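Flollow Shared Workroom
Minutes of the members' meeting, 2 January 2019

The meeting opened with nine members present, enough for a vote. The August minutes were approved, with one correction: the shelving was moved by Cala, not by the members, and we were billed for it.

1. The table

The new white table has replaced the old one in the back bay. Vimine, who supplied it, promised a top that would "transform the way the room is used." The minute-taker would like it recorded that it is a table. It cost 298 dollars with delivery, against a quote of 261, and the difference has still not been explained. A letter asking for an itemized bill was agreed on.

Several members like the plain top against the gray wall. Others said that a pale surface will show every pen mark by spring. Both groups were asked to keep wiping it down.

2. Bins and trays

The proposal on the agenda was that every job laid out on the table should start and end in a blue plastic bin, so that small parts stop going missing. The claim in the proposal is that this will cut tidying time in half. No one could say how long tidying takes now, so half of what is an open question. 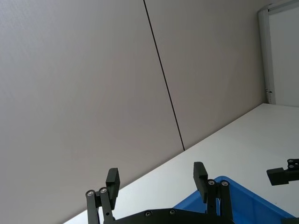
Muñoz objected that a bin on the table only moves the mess up from the floor, and that the last time the room bought containers they were full of dead batteries and string inside a month. The proposer answered that those had lids, and that people will put anything in a box with a lid.

The discussion ran long. Points that were more or less agreed:
The bin stays on the table while a job is going on and goes back on the shelf after.
It is not to be used for lunch.
Labels were put off. The last set peeled.

A member asked for 65 dollars to buy more of the same kind. The request was cut to 30, on trial, and passed by five votes to four. The minute-taker voted against and still thinks cardboard would do.

3. The wall behind the table

The seam between the two wall panels came up again. Cala says it is "within normal finish" – a phrase that appears in all of their letters. One member wants it filled before the room is painted. Another pointed out that the room has been about to be painted for as long as anyone present has belonged. Cala will be asked for a price on filling and for a plain statement of whether the panels can shift. No work is to be ordered until both answers are in writing. 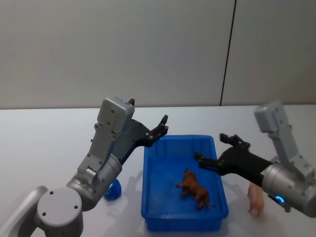

Minutes taken by Odile Ferrant, Recording Secretary

4. Table layout

It was suggested that the tray sit in the center of the table, with clear space on either side, so that it can be reached from left and right. The supporters believe this saves walking. The table is not long enough for anyone to do much walking, but no harm was seen in it and the layout was adopted until the next meeting. A request to mark the position with tape was turned down, mainly on account of what tape did to the old table.

5. Money

The balance stands at 171 dollars after the Vimine bill. Lighting repairs took 61 dollars, and the light over the door still flickers. The repair firm will be called back and told that we do not intend to pay twice.

6. Other business

A brochure for a "complete organizing system" was passed around. It showed more bins. No action.

The request for a second table was held over. The meeting closed after a short argument about the door key, which is to be kept on the hook.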